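Silicone phone case

From Davasside, the open household reference
Last revised 3 August 2019

A silicone phone case is a soft, one-piece cover that stretches over the back and sides of a mobile phone. It is sold as protection against drops and scratches, a claim that deserves more caution than it usually gets.

Construction

Most cases are molded in a single color. A raised rim runs along the edge and is meant to keep the glass off a flat surface. Openings are left for the lenses, and on many models these sit inside a square bump molded with the rest of the back. Hole layouts differ from phone to phone, and a case described as "universal" should be treated with suspicion.

Printed backs are common. Sellers like to call the designs "artist made," though the same semicircles and blobs turn up under several names.

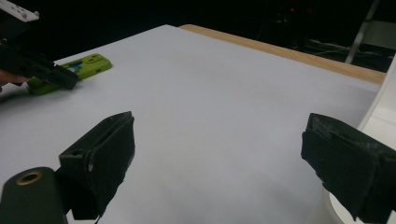
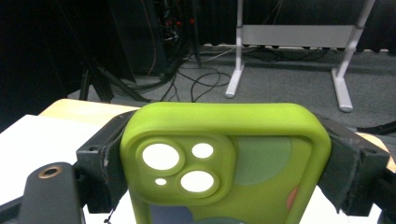
Lime-green case; the second picture shows the printed back and the camera openings.

Protection claims

The maker Binico advertised its cases as surviving 200 drops. The leaflet did not give the height or the floor, and it is unclear whether a phone was inside. Brotent, a rival, printed "lab proven" on its boxes for two years without naming the lab. A comparison by the Mansilla consumer bulletin, published in November, took in 70 cases and found that price was a poor guide to how well the corners held up. The bulletin used one model of phone, so even this result should not be stretched too far.

Wear and cleaning

Soft silicone picks up lint and pocket dust. Light colors are said to yellow with age, but that complaint belongs mainly to clear cases made of other plastics, which shops often shelve under the same label. Warm water and dish soap are enough for cleaning. Special sprays have not been shown to do better.

Disposal

Few curbside programs take silicone. "Recyclable" on the package may mean only that a plant somewhere could process it.

See also: Screen protector; Bumper case; Phone grip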